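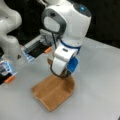 Eelgrass restoration begins on shore, with the sorting of seed. Households, schools and civic groups in the Hatow Bay watershed may take part in this stage under the Vultberg Coastal Program, which supplies the seed and collects it again once it has been prepared. The work can be done at a kitchen counter or in a classroom. A light gray tabletop with a brown wooden board laid flat on it makes a suitable work surface, provided that a shallow white tray is added for the sorting itself. Dark seed is easily lost against brown wood, so the board should be used only for setting down tools and jars.

Who may take part

Participants must live, work or study within the watershed. Groups of more than 10 people should apply as a single unit and name one contact. Minors may take part under the supervision of an adult who has read this page in full. Collecting flowering shoots from wild meadows is not covered by these instructions and requires a separate permit.

What you will need

One shallow white tray with a raised rim
Two glass jars with wide mouths
A fine mesh strainer
Blunt tweezers or a small soft brush
Filtered seawater, supplied with the kit
A thermometer
The record card, supplied with the kit

Metal trays are not accepted. Jars that have held cleaning products may not be used, even after washing.

Step 1. Receive and inspect the kit

Kits are issued from the Alarcón Street depot during September. Each kit contains one bag of mixed material, which includes seed, leaf fragments, sand and small shells. Check that the seal on the bag is intact and that the number on the bag matches the number on the record card. Place the bag in a refrigerator immediately on reaching home. It must not be frozen.

Step 2. Rinse the material

Pour a small amount of the mixed material into the strainer and rinse it with the filtered seawater provided. Tap water must not be used at any stage, as fresh water can cause seed to sprout early. Live snails or other animals found in the material should be placed in the second jar with seawater and returned with the kit.

Step 3. Sort the seed

Spread the rinsed material in the tray in a thin layer and cover it with seawater to the depth of a fingertip. Sound seed is firm, dark and ridged, and it sinks. Seed that floats, or that flattens under light pressure from the brush, should be set aside and recorded as rejected. Move sound seed to the first jar. A tray should be finished within one sitting and should not be left in direct sunlight.

A kit generally yields roughly 200 sound seeds. Lower yields are common late in the season and do not indicate an error on the part of the participant.

Step 4. Store the seed

Fill the first jar with fresh filtered seawater and close the lid loosely. Keep the jar in the refrigerator and change the water every second day. Write the temperature on the record card each time the water is changed.

Step 5. Return the kit

Bring the jars, the record card and any rejected material to the depot by the date printed on the card. Seed is pooled, tested and planted by program staff at the Jillesine Flats site. Participants should not plant seed themselves, including on private shoreline. Unrecorded plantings interfere with the monitoring of the site and may introduce seed to places where it cannot establish.

Common problems

Cloudy water. Change the water at once and remove any leaf fragments from the jar.

A strong sulfur smell. Discontinue sorting, close the bag and contact the depot. Do not discard the material in a household drain.

Sprouted seed. Place sprouted seed in the second jar and note the number on the record card. It will be grown on separately by program staff.

Records from last season

A total of 194 kits were returned with complete record cards. Cards with missing temperatures could not be used in the germination study, although the seed itself was accepted.

Applications for the coming season are open to residents and groups. Forms may be collected from the depot or requested by mail.

Page last reviewed June 10, 2025.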